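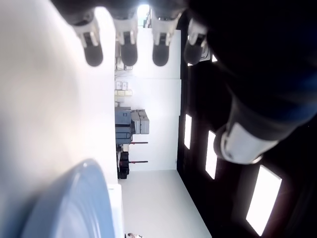

How to take your blood pressure at home

Posted 2024-01-03 by Sibusiso Naidoo, Linditside Health Notes

Quick one as I've been asked this a lot since September. The surgery at Sivudcombe now wants home readings before they'll change anyone's tablets, and the sheet they hand out is one side of A5 with half of it taken up by the phone number. So, the longer version.

What you need

An upper arm monitor. Not a wrist one if you can help it, they're fussy about position. Mine is a Prutis, cheap, does the job. Any make is fine so long as it's on a list of validated monitors, the pharmacist can check for you.

The right size cuff. Measure round your upper arm, halfway between shoulder and elbow, then look at the range printed on the cuff. Too small and it reads high. Too big, reads low. Most boxes come with the medium and you have to order the large seperately.

A chair with a back. A table. Pen and paper.

Before you start

No coffee, cigarettes or exercise for half an hour beforehand. Same goes for a big meal. Go to the loo first, a full bladder really does push the number up.

Sit down for five minutes. Properly sit. Telly off, phone in another room. Back against the chair, both feet flat on the floor, legs not crossed.

Bare arm, or a very thin sleeve. Don't roll a thick jumper up into a tight band above the cuff. Take the jumper off.

Taking the reading

1. Slide the cuff on so the bottom edge is a couple of finger widths above the crease of your elbow. The tube should run down the inside of the arm towards your palm. Most cuffs have an arrow or a line for the artery, follow that.

2. Snug, no more. You should be able to get two fingertips under it.

3. Rest your arm on the table, palm up, cuff level with your heart. If the table's low put a cushion or a folded towel underneath. Don't hold the arm up yourself.

4. Press start. Don't talk, don't move, don't clench your fist. It will squeeze quite hard for a few seconds.

5. Write down both numbers and the pulse. Top one is systolic, bottom one is diastolic. Write exactly what's on the screen, no rounding.

6. Wait at least a minute, cuff still on. Then do it again. So that's 2 readings per sitting.

If the second is miles off the first, do a third and write that down too.

How often

Twice a day, morning and evening, for a week if you can. Four days is the minimum most surgeries will take. Morning one before your tablets unless you've been told otherwise. Try to stick to the same times. I do 9 in the morning and whenever the washing up is finished.

Which arm? Do both the first time. If one is consistently higher use that one from then on, and put "left" or "right" at the top of your sheet.

Working out the average

Leave out the whole of day one, you were getting used to it. Add up all the top numbers left over and divide by how many there are. Same for the bottom ones.

My last lot of top numbers, with a couple of evenings missed, came to 2238 over sixteen readings. That's just under 140, so I wrote 140 on the form.

For most adults under 80 the line at home is 135/85. An average at or above that is worth a chat with the surgery. It's a bit lower than the line they use in the clinic, people are usually calmer in their own kitchen. If you've got diabetes, kidney trouble or you're pregnant you may have a different target, so ask.

When to ring somebody

One high reading on its own, feeling fine: sit quietly, wait a few minutes, take it again.

180/120 or over and it stays there on repeat: ring the surgery or 111 the same day, even if you feel alright.

That high, or anywhere near 200 on top, plus chest pain, bad headache, blurred vision, confusion, weakness down one side or trouble breathing: 999. Don't drive yourself.

Low and faint when you stand up: sit or lie down, and tell the surgery, specially if your tablets have just changed. If you actually pass out get help straight away.

Odds and ends

Irregular heartbeat symbol on the screen. Take it again. If it keeps coming up tell the surgery, and mention it if you've got AF as some monitors don't cope well with that.

Error message is nearly always the cuff slipping or the batteries.

Don't take it fifteen times a day. You'll get worried, it'll go up, you'll take it again.

Economou the chemist will check your monitor against theirs if you bring it in, just ask at the counter and bring teh cuff as well. Worth doing once a year.

Don't stop or change any tablets off the back of your own readings. Hand the sheet in at reception or send it through the website, name and date of birth on top.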